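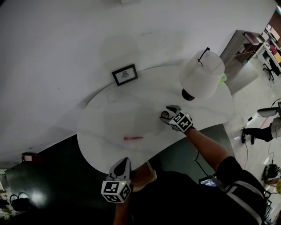 《寻求庇护面谈准备手册》是Stoltel出版的一本工具书,写给已经递交庇护申请、正在等面谈通知的人,也写给陪他们去的翻译和法律援助人员。市面上讲人权的书不少,大多适合摆在书架上让客人看见;我们这一本适合摊在桌上,旁边放一盏白色灯罩的台灯,再放一支笔,哪儿看不懂就往哪儿划。书脊用的是平摊装订,翻到哪一页就停在哪一页,不会趁您找身份证件的时候自己合上。

一、这套产品里有什么

主手册一册,正文分5章,中文与英文左右对照。左页是中文,右页是英文,段落编号一致,翻译念到哪一段,申请人用手指就能跟到哪一段。

时间线折页2张。展开以后是一条长长的横线,用来填写离开原居住地之前和之后的经过。面谈官员对日期有一种旁人难以理解的热情,申请人对日期往往没有,这两张折页就是给双方调解用的。一张打草稿,一张誊清。请不要两张都当草稿。

术语卡37张,收在一个硬纸盒里。每张一个词,正面是词,背面是用日常语言写的解释,以及这个词在面谈中通常会以什么样的问法出现。“迫害”“正当理由的畏惧”“特定社会团体”“不推回原则”“国内迁移可能性”都在里面。有读者来信说“特定社会团体”那张卡的背面字太小。我们承认,那个概念本身就不肯写短。

二、各章内容

第一章讲难民定义。1951年《难民公约》的那一句话很长,我们把它拆成几截,逐截说明申请人需要讲清楚什么。拆开以后您会发现,真正难的部分不在法律,在于怎样把自己最不愿意讲的事按顺序讲给一个陌生人听。

第二章讲面谈当天的流程:进门出示什么,录音由谁来做,什么时候可以要求休息,听不懂翻译的口音时应当怎么开口。这一章附有请求更换翻译的中英文句子,措辞客气,可以照着念。不少人宁可听错一个下午,也不好意思说一句“我没听懂”。请把这一页折个角。

第三章讲证据。身份文件、医疗记录、当地新闻报道、来往信件,各有各的整理办法。没有文件的人请直接翻到本章后半部分,那里讲的是没有文件时怎样说明为什么没有。逃命的人很少记得带齐材料,这一点法律上是有说法的,可惜并不总有人提醒您去说。

第四章讲前后不一致怎么办。初次登记时说三月,面谈时想起来是四月,这种事很常见。发现了就尽早更正,并写明是怎么发现的。本章给出一份更正说明的格式,留了空行。空行留得不多,是有意的,写得太长容易又写出一处不一致。

第五章讲拒绝之后。上诉的期限因国家和程序而异,有的短得像是拟定者家里从来没有人生过病。书中不列具体天数,只教您在决定书上找到那一行字,找到以后当天联系法律援助。具体天数请以您收到的文件为准,别信书,也别信网上的热心人,包括热心的我们。

三、版本

Todik版:标准本,线装平摊,封面为哑光厚纸,适合个人使用。

Birhane版:大字本,正文字号加大,行距放宽,术语卡也相应换成大卡,盒子因此大了一圈,放不进多数外套口袋。适合视力不好的申请人,以及在走廊里站着看书的律师。

Simis版:培训本,供社区机构和法律诊所使用。内容与标准本相同,另附模拟面谈脚本一册。脚本里的面谈官员语气平淡,问题重复,偶尔会突然回到半小时前的话题。试用过的机构反映太像真的了,建议在角色扮演之后安排一点喝茶的时间。培训本不单卖给个人,怕有人把脚本背下来。背下来的陈述一听就听得出来,对谁都没有好处。

四、规格与印量

语言:中文(简体)、英文对照
装订:线装平摊
纸张:不反光,可用铅笔、圆珠笔和多数记号笔书写
配件:时间线折页2张,术语卡37张
本次印量:2,000套
本页更新日期:2021年8月20日

钢笔会洇。我们试过换纸,换完以后铅笔又写不上去,于是选择了站在铅笔一边。

五、它不是什么

它不是法律意见。它不认识您,不知道您从哪里来,也不能替您坐在那张椅子上。各国的庇护程序差别很大,书中讲的是共通的道理和常见的做法,遇到与当地规定不同的地方,请以当地规定和您的代理人为准。

它也不提供“容易通过的故事”。经常有人来信问,措辞婉转程度不一。答案都一样:没有,将来也不打算有。

六、订购

个人订购请填写本站订购单,注明版本。收件地址可以是住处,也可以是法律援助机构或者图书馆,我们寄出的包裹外面只写出版社名称,不写书名。住集体宿舍或接待中心的读者常常问到这件事,所以现在成了统一做法。

机构订购5套以上可以申请延期付款。申请表只有一页,填表人通常会来信问是不是漏寄了后面几页,没有漏。

经济有困难的申请人可以请所在地的援助机构代为申领免费本,不需要提交收入证明。您手里需要证明的事情已经够多了。

七、常有人来问的几件事

能不能带进面谈室?各地规定不同,请事先询问。术语卡一般建议留在包里,桌上摊开一排卡片容易让人误以为要打牌。

写了字还能不能退?不能。书上可能有您的经历、日期和家人的名字,我们不想收,您也不该寄。请自行保管,不再需要时撕碎处理。

有没有电子版?Todik版有,可在本站下载,能放大,能检索,不能折角。时间线折页的电子文件需要横向打印,竖着打印的话,一生会断在第二页。

有没有其他语言?波斯语和阿拉伯语的对照本正在审校。从右往左排的文字要和从左往右排的英文左右对照,时间线究竟该从哪一头开始,审校组还在争论。定下来以后会在本页公布,已登记邮箱的读者会另外收到通知。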